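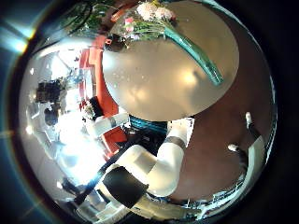 **Abb. 3:** Blick der Handgelenkkamera auf den weißen Roboterarm und die runde, hellgraue Tischplatte mit dem Blumenstrauß.

### 4.2 Regeln für den Umgang mit empfindlichen Objekten

Schnittblumen sind für unsere Fragestellung ein wunderbares Prüfobjekt! Stiele rollen, Blüten geben nach, und jeder Strauß liegt anders - genau dort zeigt sich, ob eine Arbeitsvorschrift etwas taugt. Der Numinberg-Leitfaden (Fassung vom 16. Mai 2018) verlangt deshalb, dass die Greifkraft vor jeder Versuchsreihe neu eingemessen und das Ergebnis zusammen mit den Kameradaten abgelegt wird. Gegriffen wird am Stielbündel, nie an der Blüte.

Besonders bewährt hat sich die von Ildikó Bodnár vorgeschlagene Haltepunktregel: 15 mm vor dem ersten Kontakt stoppt der Arm, und die Bedienperson gibt die Annäherung frei. Von 123 protokollierten Griffen nach dieser Regel mussten nur 14 abgebrochen werden, und jeder Abbruch ist mit Ursache dokumentiert. Für die Weiterentwicklung in Vollodus ist das ein großartiger Ausgangspunkt - die Freigabeschwellen für feuchte Stiele legen wir in Abschnitt 4.3 fest.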